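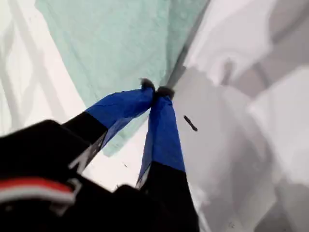
Can It Fold Yet? Chores, Up Close

Gallery | Machines at Work | Posted 16/09/2022

I have wanted a machine that does the laundry since I was about nine years old, and I'm happy to report that I still want one just as much. This gallery comes out of two visits to the Andham workshop in Brulley, where a small team has been teaching arms to do the boring stuff: cloth, dishes, shelves, bins. I went in expecting to be impressed by the big movements. I came home talking about fingertips.

So the pictures are close. If you came for a shiny humanoid carrying a tray, I love those too, but the real action in household robotics right now is happening in a space about the size of a postage stamp, where two fingers meet and a bit of fabric is (or isn't) between them.

There's some reading to go with the pictures, mostly things I scribbled down while I was there.

Why everybody starts with a towel

A towel is the friendliest piece of laundry there is. It's a rectangle. It has no sleeves, no buttons, no inside-out. And it is still horribly hard for a machine! A box on a conveyor has one shape, all day long, and you can write that shape down. A towel dropped on a table has a new one every time, and the moment you touch it, it has another.

People find a corner without thinking. We pat, we slide a thumb under, we shake the thing out and catch it again. A two-finger gripper has to choose a spot, get there, and close on one layer when there may be three stacked together. Then it has to notice whether it got what it wanted. I watched a lot of tries on my August visit and I was leaning forward in my chair for nearly all of them.

The workshop keeps a log of every attempt on its cloth task, and when I visited it stood at 2,723. Of those, 921 were marked as a clean fold with no help from a person. You can read that as a low score if you like. I read it as 921 folded towels! A few years back I was writing up demos where the cloth had to be laid out flat by hand before the arm was even switched on.

Up close: the pinch

Blue-wrapped fingers, mint-green cloth, white tabletop. One finger comes down from above and the other reaches in under the fabric, with the fold held between them. Look at the little wrinkles running out from the spot where they meet. I could stare at those all afternoon. 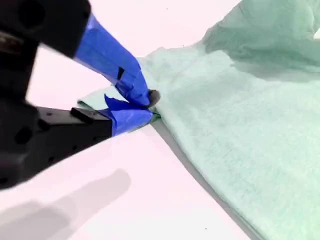 What the grip has to get right

Squeeze too lightly and the cloth slides out on the lift. Squeeze hard and you may pick up the layer underneath as well, which is how you end up with a wad. The team told me they spent longer on this than on any of the clever software, and they were cheerful about it, in the way people are when they've been beaten by something small for a long time and are finally getting ahead.

Sliding a finger underneath was my favorite move to watch. It's what I do at home with a bedsheet. Coming straight down from the top and pinching works fine on a thick, bunched-up bit, where there's plenty to grab. On a flat stretch there isn't much for the fingers to hold on to, and going in from the side makes a lot more sense. Choosing between the two is now the machine's job, and it chooses well more often than I expected.

Speed is another story. I timed one fold at 100 seconds, and that was a good run. I can do a bath towel in a few seconds while holding a phone with my shoulder. But I also don't want to do 34 of them in a row, and the arm has no opinion on the matter.

Over on the shop floor

Stores and stockrooms have it easier in one way and harder in another. Easier, because somebody can decide that the bins are always the same bins and the shelf is always at the same height. Harder, because the work never lets up and there are customers wandering through it.

Alipour, the linen supply outfit across the yard from the workshop, has been trying a sorting station built on a Devari arm. The job is to take one item at a time from a mixed heap and send it down the right chute. No folding, no smoothing, just one thing out of a pile. It sounds dull and I thought it was terrific. Napkins went well. Aprons were the trouble, thanks to the strings, which would catch on the next item and bring it along for the ride.

The people working the line had moved their own table closer so they could pull the strings free when it got stuck. That's more or less how I think the next few years will look: machine and person side by side, with the person handling the knots.

My scorecard, for now

Folding a flat towel: yes, slowly. Give it a clear table and some time.

Folding a towel from a crumpled heap: sometimes, and it's wonderful when it goes.

Shirts: I saw two good ones. I also saw one rolled up like a burrito.

Fitted sheets: please. I can't do those either.

Sorting linens by type: yes, if you leave out anything with strings.

Wiping a table: very nearly there. The arm at Andham does a lovely even wipe and then misses the same corner every time. They know about it.

Loading a dishwasher: plates yes, bowls mostly, forks no. Thin things lying flat on a counter are a headache.

Putting the laundry away: I asked, and got a long laugh. Drawers stick, hangers tangle, and every house keeps its socks somewhere different.

So, can machines do chores yet?

Some of them, in a tidy room, with somebody nearby. I wouldn't buy one for my own house this year even if Andham were selling, and they aren't. The workshop setup is bolted to a heavy table and I have stairs.

Still, I keep thinking about how ordinary the cloth task had become by my second visit. The first time, everyone stopped talking whenever the gripper went in for a corner. By the second, the arm was working away at its towel while people ate lunch at the next bench, and only I was watching. I take that as a very good sign.

If you want to look for yourself, the Brulley workshop opens its doors to visitors now and then, and they are generous with questions. Ask to stand on the left side of the table, where you get a much better view of the fingers. Bring a towel from home if you have one with an odd texture. They were delighted with my old waffle-weave one, and I haven't had it back yet.

More in Machines at Work: Dish Racks and Other Puzzles | A Morning with the Shelf Stacker | Reader Questions on Robot Vacuums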